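3.2 調査対象と手続き

調査は、画材の共同保管が絵画教室の準備時間に与える影響を調べる目的で、Osagie地区の成人向け教室6か所で行った。対象者は水彩または不透明水彩の講座に通う64名で、いずれも講座の初回から参加している。このうち2か所は個人ごとの道具箱を用いる従来の方式を続け、残りの教室では筆と小物を机上の仕切り付き容器にまとめる方式に切り替えた。切り替えは12月の講座開始に合わせた。

記録の対象は、着席から最初の一筆までの時間、席を離れた回数、および筆の取り違えの有無とした。記入は受講者本人が所定の用紙に行い、講師は記入漏れのみを確認した。用紙の様式はPraltau調査で使われたものに準じたが、同調査にあった道具の購入価格の欄は省いた。
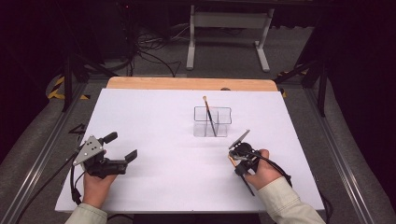 図2 透明な仕切り付き容器と筆

共同保管の教室では、席を離れる回数が初回から少なかった。一方、最初の一筆までの時間は講座の前半では両方式の差が小さく、後半になって開いた。自由記述には、筆の太さが見分けやすくなったという意見のほか、他人の使った筆の穂先が気になるという意見もあった。後者は不透明水彩の受講者に多い。絵具が根元に残りやすいことが関係すると考えられるが、洗浄の手順は教室ごとに異なり、本調査の範囲では切り分けられない。

なお、Takivov教室では会場の都合により開講時間が10分短縮された回がある。この回の記録は集計から除外した。除外の前後で結果の傾向に違いはなかった。容器の配置については、机の中央に置く教室と利き手側に置く教室があり、その比較は4.1節で扱う。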